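Print this page | E-mail this to a friend

Fletlow Everyday towels: six months on

Reviewed by Kojo Issahaku
1 March 2020

We bought a set of Fletlow Everyday towels in September, when the old ones had worn so thin at the middle that you could read through them. The set is two bath sheets, two hand towels and four square face towels. I have left this review until now on purpose. Almost any towel feels good in the first week, and most of the reviews I read before buying had been written in the first week.

The set came from Warrier, the household shop on the main road in Nurnville, and I paid the full price. There is a cheaper Fletlow range with a woven stripe near each end. The Everyday range is plain all over, and I chose it because stripes of that sort have always shrunk in our wash and pulled the towel in at the ends.

The label says to wash before use, and I would do it twice. After one wash the bath sheets still pushed water about on the skin and left a good deal of fluff on my shoulders. After the second they dried properly. The fluff carried on for another month, mostly in the filter of the tumble dryer, and then stopped. If you wear dark clothes, keep them out of the same load until it does.

Drying is where the set earns its money. One bath sheet will do an adult with long hair, with a dry corner left over. The hand towels are a sensible size for a rail beside a basin. The face towels are thicker than I expected and take longer to wring out, so if you like a thin flannel that gets behind the ears you may not care for them. My mother tried one and went back to her own.
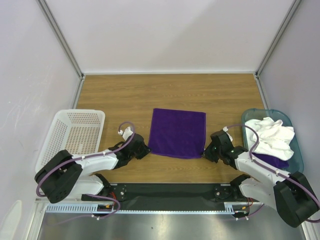
The darker colours need some care. I washed ours alone at 40 for the first few loads and the water in the sink was still tinted when I rinsed one by hand to check. Since then they have gone in with other dark things and nothing has been spoiled. The pale grey can go in with anything. So far neither colour has faded enough to notice, apart from one hand towel that hung all winter on the rail by the window. That one is a shade lighter on the side facing the glass.

Fabric softener is a mistake. I used it in two loads in November, out of habit, and the bath sheets came out slippery and would not take up water. It took three washes without any to put them right. The care leaflet does mention this, in very small type on the back. I now use a little less powder than the box suggests and give them a shake before they go on the line.

Drying time is the main drawback. These are heavy towels and on an indoor airer, with the heating low, a bath sheet needs a night and most of the next day. If it is folded double over the bar it will smell by the evening. In the tumble dryer the hand towels are ready well before the bath sheets, so I take them out part way through. A household without a dryer or a line outside should think about the size below, which Warrier also stocks.

The stitching has held, with one exception. A face towel came loose along one hem after Christmas - a length about as long as my thumb - and I sewed it back in a few minutes. I could have returned it, but the receipt had gone by then. There are a few pulled loops on one bath sheet, which I put down to the cat. Snip these with scissors and leave them. Pulling makes a bald line.

For comparison, I also have two Drekon bath towels that were a present last year. They are lighter, dry much faster and fold into half the space. They are also rougher, and two people cannot use the same one after the other without the second getting a damp towel. I take the Drekon ones swimming and keep the Fletlow ones at home.

The hanging loops deserve a mention. They are on the long side of the bath sheets, in the middle, so the towel hangs wide and clear of the floor. On the hand towels they are at a corner, and too tight for our hooks.

I would buy the bath sheets and the hand towels again. I would leave the face towels unless they came with the set.

Print this page | E-mail this to a friend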